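Okay, the play kitchen thread! A few of you asked after I mentioned it in May, so I'm finally sitting down with coffee and doing it.

We got ours secondhand from a swap shelf in Tollidthorpe. It had been sitting there for 2 months and I still can't believe it came home with us - best find of my year, easily.

The counter is what sold me. White with little gray speckles, four coil burners, a proper sink with a faucet and a lever. My grandma's stove had coils just like these!

Lunch is on, apparently:
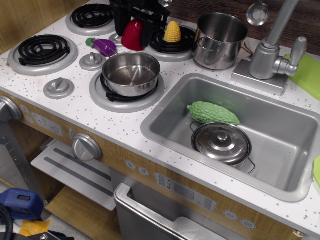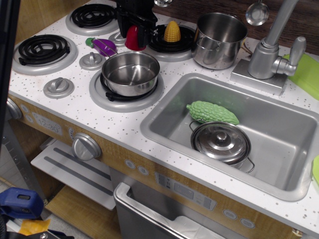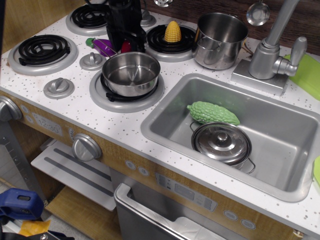

Corn standing up on the back burner, saucepan up front, eggplant on the counter. #playkitchen

I love that the corn gets a burner all to itself with no pan. Straight on the coil. Bold cooking, and I would eat at that restaurant.

The pots are a separate set and they're real stainless steel, just tiny. The tall stockpot is my favorite. It's the perfect size for soup for one bear.

The veggies are from a 16 piece set by Prendetti. The eggplant is the big hit in our house (it goes in everything, including birthday cake). The bitter melon came in a little bag from the Guo market and I'm so happy somebody makes one, we eat the real thing all the time!

Someone asked about the clock on the front. It's printed, so it's 12:30 forever. Always lunchtime. No complaints from the kids.

Cleaning: damp cloth, bit of dish soap, dry it right away. An old toothbrush gets the crumbs out from around the burner rings - yes, real crumbs, crackers mostly.

Storage tip if you're short on space: ladle goes on the wall at the back, small pots go inside the big pot, veggies go in a Trandia bin under the window. Pickup takes us one song.

Next up is a little curtain for the shelf side. I have 49 fabric tabs open and I want all of them. Send me your play kitchen pics please, I could look at these all day!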